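Sidthorpe Film Club: Minutes of the Spring Planning Meeting
April 13, 2021

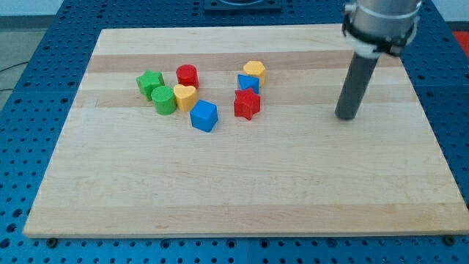

I got roped into taking the notes again, so you're getting them my way. If I've mangled something you said, write to me before the next meeting and I'll fix it (unless it was about the popcorn machine, in which case I heard you perfectly well).

We met online and got going a little late while everybody found their mute buttons. The December minutes were approved with one correction: I had written that we all enjoyed the holiday double bill, and two members would like it on record that they left after the first half. Noted!

Money

We have $1,145 in the account. That's better than I expected after a year with hardly any ticket sales, and most of it comes from people who kept paying dues when they could easily have let them slide. Thank you, thank you. We agreed to leave $1,000 where it is until we know what the Flellgate is going to charge us in the fall. The rest can go toward the summer screening.

Somebody asked if we could finally buy our own projector. We talked about it for a long time, considering that the answer was no.

The Flellgate

The theater hopes to have us back in September. They're capping the small auditorium at 80 seats for now, with every other row closed, and they want us out of the lobby as soon as the credits are done. A few people were pretty unhappy about that, me included, because hanging around in the lobby arguing is half the reason I come. We'll ask if we can use the side patio instead. I'm writing that email this week.

They also want our titles six weeks ahead. In the past we've given them, oh, four days. We'll have to get better at this.

Summer screening

This took up most of the evening. The plan is one outdoor movie in July, free for members, with a donation bucket for everyone else. Three titles were put forward:

Randero, the heist comedy. Lots of love for this one. It moves fast, it's funny, and you can follow it even if you're sitting way in the back with a toddler on your lap. The complaint was that the whole second act happens in the dark, and on an outdoor screen in July we'd be looking at a gray rectangle until after nine-thirty.

Iturra. I was the one who brought it up and I'll defend it forever! The train station goodbye alone is worth the trip. It is long, though, and it has subtitles, and one member said (kindly) that it was a movie for people who bring their own cushion.

A sing-along musical, title to be decided. This got a big cheer and then we couldn't agree on a single musical.

We voted. Randero got 9 votes, Iturra got 5, and the mystery musical got 4. So Randero it is, and we'll start later than usual so the picture has a fighting chance. I'm fine about it. Iturra goes on the list for the fall.

Trailers and posters

We spent a while on the new teaser posters for the Randero sequel, which went up over the weekend. Each of the main cast gets one, posing with whatever they stole in the first movie, and the getaway driver is missing from the set. Is she in it or isn't she? Opinions ran hot. I think they're saving her for the trailer. Another member thinks she asked for too much money. We agreed to ask the Flellgate for a set when they're done with theirs, and maybe raffle them off at the screening.

Newsletter

Reviews are welcome from anyone, any length, though please have seen the movie. The last issue had a review of a trailer. It was a good review, but still.

We're also bringing back the "worst line of dialogue" corner by popular demand. Send me yours. I already have four from the same submarine picture.

Odds and ends

The DVD box needs a new home. It's two crates now, and whoever takes it should have a dry closet and some patience with people who return things without the case.

There was a request for more matinees. Most of us liked the idea, and I'll put the question in the same email to the Flellgate.

The popcorn machine was discussed. It still smells. We'll try cleaning it one more time before anyone says the word "replace" again.

To do before next time

Email the Flellgate about the patio, the matinees and the posters (me)
Find out what a screening license for Randero costs
Three suggestions each for the fall, in writing, please
Pick a rain date

Next meeting is online again, same link, second week of May. Bring your fall titles and your own snacks.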